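Wallden Obituary Archive: Progress Report to the Frei Fund
2022-12-05
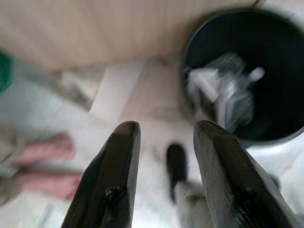
Round black trash bin, seen from above.

Submitted by Gaëtan Royer, Project Manager

1. Work completed

The grant supports the transcription and indexing of death notices printed in the Billwood weekly newspaper. Of the 1,000 notices covered by the agreement, 968 have now been transcribed. The remaining notices are on damaged pages and will be read from the duplicate set held at Zilel.

Each entry records the name of the deceased, date and place of death, surviving relatives named in the notice, funeral home and place of burial. Maiden names are entered in a separate field, as requested in the Fund's October letter.

2. Checking

Man-sik Ryu has compared 405 entries with the cemetery register. Where the notice and the register give different dates, both are kept and the source of each is shown. Spellings are left as printed, with the usual form of the name added to the index.

3. Requests from families

Six families have written to ask for changes. Four requests concerned misspelled names and have been settled by adding a note to the entry. The other two ask that a cause of death be left out of the public index. These entries are closed to public searches until the Fund confirms its position under section 3 of the agreement.

4. Spending

Spending is within the approved budget. Page copying cost less than planned, and we request permission to move the balance to the checking line.

5. Next period

We will finish the damaged pages, continue the register comparison and send the Fund a test copy of the index. A decision on the two closed entries is needed before the test copy can be prepared.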